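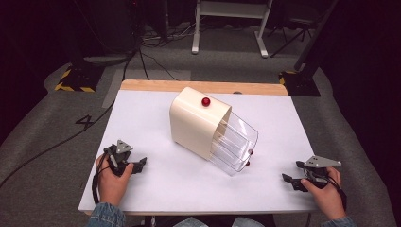

Should a family board game night have a set ending time? I think it should, and I'd put it at nine o'clock, even in August when the kids are begging for one more round.

I came to this slowly, having grown up in a house where games simply went on until someone cried or fell asleep on the rug. My aunt, Renu Negi, could keep a card game alive for 30 hands, and I loved her for it, but I also remember the mornings after, everybody cross and the cereal eaten in silence. When my own two were old enough to hold cards I let the evenings run the same way, because that was what fun had looked like to me.

Then our neighbor Vivek Saxena had us over, and at nine sharp he stood up, wrote the scores on the back of an envelope, and put the kettle on. I was a little offended! We were in the middle of a good one, and I was ahead by 80 points. But the children talked about that unfinished game all week, and they went back to it with more appetite than I'd seen in them for months.

Some friends tell me a clock on the wall spoils the mood, and I do understand that. A long, lazy evening is a lovely thing — we still have one every so often, when my sister visits. Most nights, though, I'd like us to stop while we're all still laughing, and leave the cards on the sideboard for tomorrow.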